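Ticket 3454
Subject: Trust account reconciliation out after practice merger import
Product: Zallport practice management, trust module
Raised by: Keisha Pruitt, Girkley Legal
Priority: High
Status: Resolved, one follow-up open

Wed 16 September, 8.50 am

Hi team, Keisha at Girkley again (sorry, I know you've only just closed my last one). As you'll remember, we took over the Vávra family law files when their firm wound up, and the last batch of matters was imported overnight. I came in, made a cup of tea, ran the three-way trust rec and it's out by $400 on the nose. Bank statement and cash book agree with each other, but the client ledger listing is short. Nothing was out before the import, so I'm fairly confident it's something in that batch.

I can't leave a trust rec unbalanced, as I'm sure you appreciate, and one of the partners has already been past my desk to ask if it's sorted!

What I've tried so far:
Logged out and in again.
Re-ran the rec with the date range pushed back a week. Same difference.
Exported the ledger listing to a spreadsheet and totalled it by hand, in case it was a display problem. Same total as the screen.
Checked for unpresented cheques. None.

10.15 am

Replying to Wanda Van Dusen's questions from support.

Yes, the import log says "completed with 5 warnings". I hadn't seen that because the pop-up only showed the green tick — maybe one for the wish list? All of the warnings say "matter status conflict, defaulted to archived". No, I haven't rolled anything back. No, nobody else was in the trust module overnight, we all finish at a civilised hour.

Wanda, you asked me to untick "Hide archived matters" on the ledger listing. I can't find that box. My screen has Date, Responsible Solicitor and Matter Type and that's it.

10.40 am

Found it! It's under the little cog, then Display, then you have to scroll. Ticked box is now unticked and the listing has jumped up by $400. So the money is there, it's just sitting on a matter the system reckons is closed. Massive relief, I can tell you.

The culprit is a property settlement that's very much alive. The old firm had marked it "dormant" while the parties were at mediation, and our side doesn't have a dormant status, so in it went as archived. The other matters on the warning list have nil balances, which explains why they didn't throw the rec out as well.

11.30 am

Tried to change the matter back to Active and got "Cannot reopen: closing checklist incomplete". Which is a bit rich, seeing it was never closed by a person in the first place. I filled in the checklist with N/A in every line and it still wouldn't have it. Tried in the other browser too. Tried as the partner (with her sitting next to me, before anyone gets cross about passwords). Same message both times.

Wanda says the checklist lock sits on the server and she'll need to lift it from her end. Happy to wait, I'll get on with the costs agreements.

2.05 pm

Lock's been lifted, thank you Wanda. Matter is Active, the ledger shows the opening balance with the right narration, and the rec balances with the archived filter on and with it off. I've saved both reports to the compliance folder as PDFs.

One small thing I noticed while I was in there. The file attachments for that matter took nearly 45 seconds to open the first time and then were fine after that. Wanda thinks the Plenness document store was still indexing the new files. I'll keep an eye on it and yell if it's still slow next week.

2.30 pm
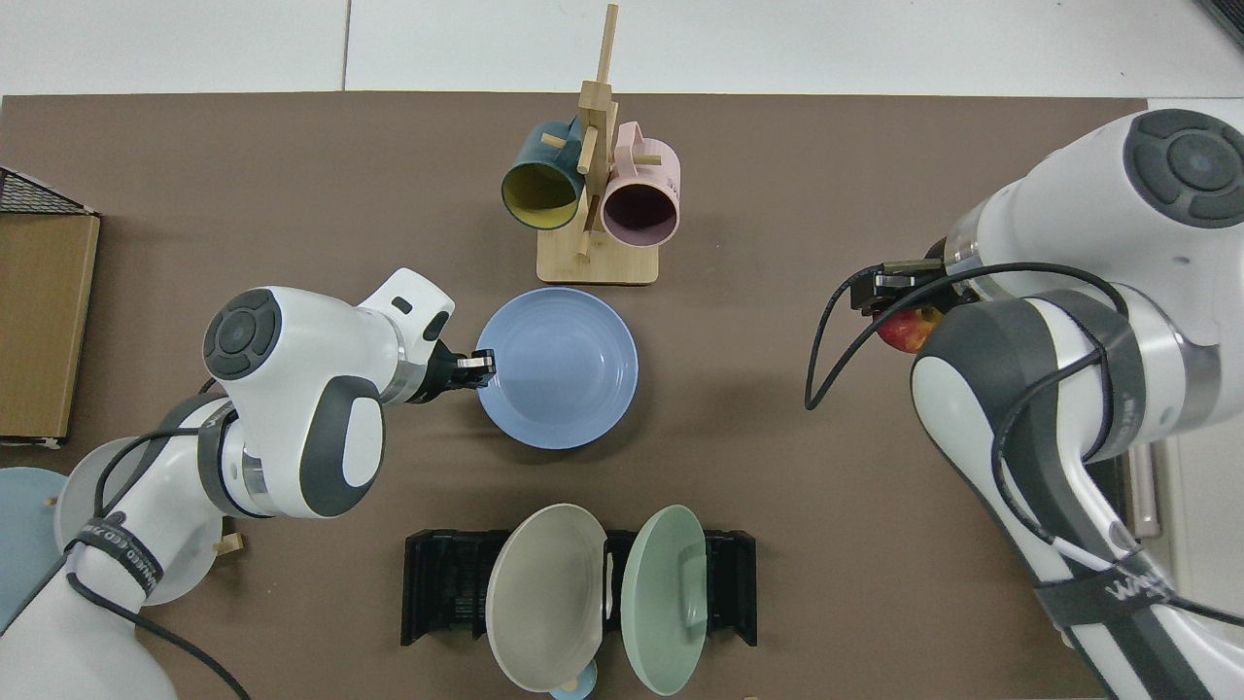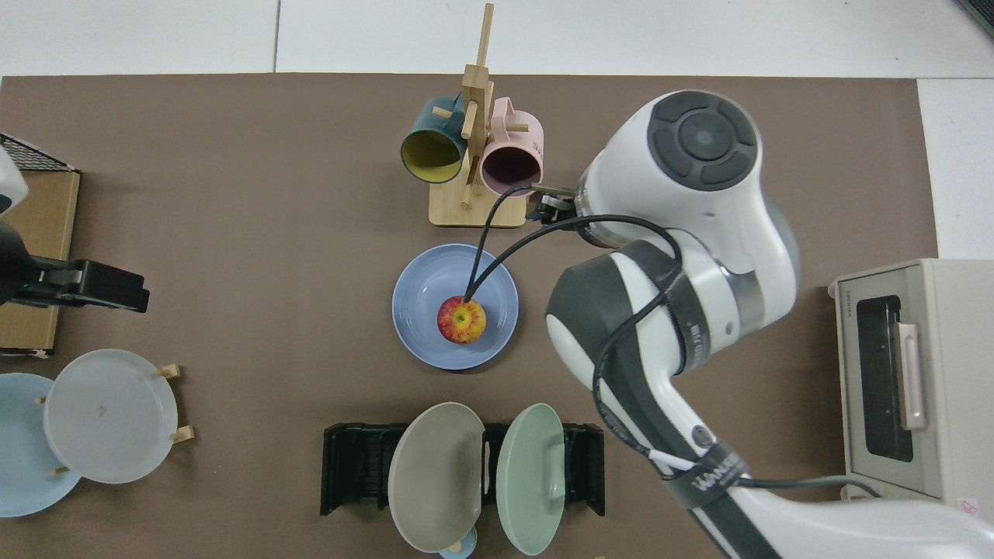
Still open from my end: can we please get "dormant" mapped to Active before the next lot of files comes over in October? There are wills and estates matters in that lot and I'd bet a good few of them have been parked for ages. Wanda mentioned there's a mapping table we can edit ourselves, but my login can't see it. If it needs an administrator, could you send the instructions to me and I'll stand over our IT bloke while he does it.

Otherwise fine to close the main issue. Thanks for being so quick, I got to tell the partners before they went into their three o'clock.

Keisha

3.10 pm, Wanda Van Dusen

Main issue closed. Mapping table request split out to its own ticket and assigned to me. Instructions to follow by email.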